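La asociación Gasus cuestiona las cifras de reciclaje de envases de aperitivo y pide que se publiquen los datos completos

El estudio de la consultora Slanina habla de «un éxito rotundo». Gasus ha leído los anexos y tiene dudas

Pustbridge, 5 de abril de 2025 – La asociación de consumidores Gasus ha presentado hoy su respuesta al informe sobre envases flexibles encargado por el municipio de Erberg a la consultora Slanina. El informe sostiene que los hogares del municipio separan ya correctamente la mayor parte de sus bolsas de aperitivo, sobres y bandejas de plástico. Gasus considera que esa conclusión no se sostiene con los datos facilitados y solicita que se publiquen íntegros antes de que el pleno vote la nueva tasa de residuos, prevista para septiembre.

La principal objeción es de método. Slanina envió 3024 cuestionarios y recibió respuesta de más de 3000 hogares, una participación que cualquier encuestador envidiaría y que el texto no explica. Las preguntas, además, se refieren a lo que la gente dice hacer con sus envases. En ningún capítulo se describe una comprobación del contenido de los contenedores, y el único anexo dedicado a la planta de clasificación ocupa 2 páginas, una de ellas la portada.

«Si me preguntan si separo bien la basura, contesto que sí. Y mi vecino también contesta que sí», señala Ľubica Ondrejka, portavoz de Gasus. «Lo que queremos saber es qué llega a la planta y qué sale de ella. El informe pasa de la encuesta a las conclusiones sin detenerse en ese punto.»

La asociación critica también el uso de la palabra «reciclable». Muchas bolsas de aperitivo se fabrican con varias capas de materiales distintos, difíciles de separar con los equipos habituales. Que un envase se deposite en el contenedor correcto no garantiza que se convierta en otra cosa. El informe suma ambas cuestiones en una misma columna y presenta el resultado como tasa de reciclaje.

Čestmír Hubáček, responsable del análisis técnico de Gasus, ha revisado las 42 tablas del documento. «Hay tablas correctas y útiles, sobre todo las de consumo por hogar. Otras repiten el mismo dato con un título diferente. Y en las de envases flexibles no hemos conseguido reconstruir el porcentaje final – lo hemos intentado por dos vías y salen dos números distintos.»

Gasus no pone en duda la buena voluntad de los vecinos de Erberg, ni descarta que los resultados sean buenos. Lo que rechaza es que se utilicen para justificar una rebaja de la tasa a los fabricantes mientras la de los hogares se mantiene igual. La asociación recuerda que el municipio ya anunció un «modelo de referencia» para el vidrio, del que no se ha vuelto a publicar ningún balance.

En su escrito, Gasus solicita tres cosas: los datos de la encuesta sin agregar, los registros de entrada y salida de la planta, y una definición escrita de lo que el municipio entiende por envase reciclado. Natália Malý, que firma el documento en nombre del área jurídica, espera una contestación en el plazo ordinario. «Hasta ahora hemos recibido un folleto», añade.

El escrito completo puede consultarse en la sede de Gasus en Pustbridge o solicitarse por correo. Slamet Setiawan atenderá las peticiones de entrevista.

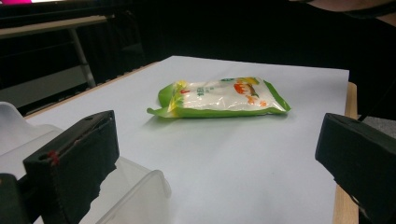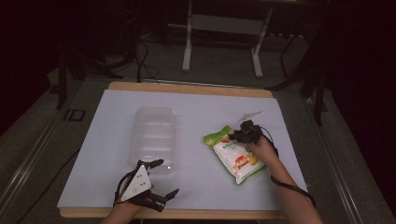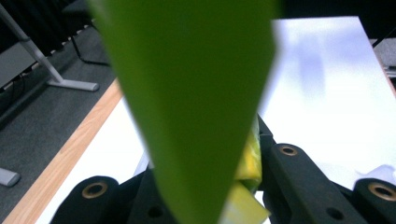

Envase flexible blanco y verde (primera imagen) y bolsa de aperitivo junto a una bandeja de plástico transparente (segunda).

Contacto de prensa: Jarmila Hrnčiar, oficina de comunicación de Gasus, Pustbridge.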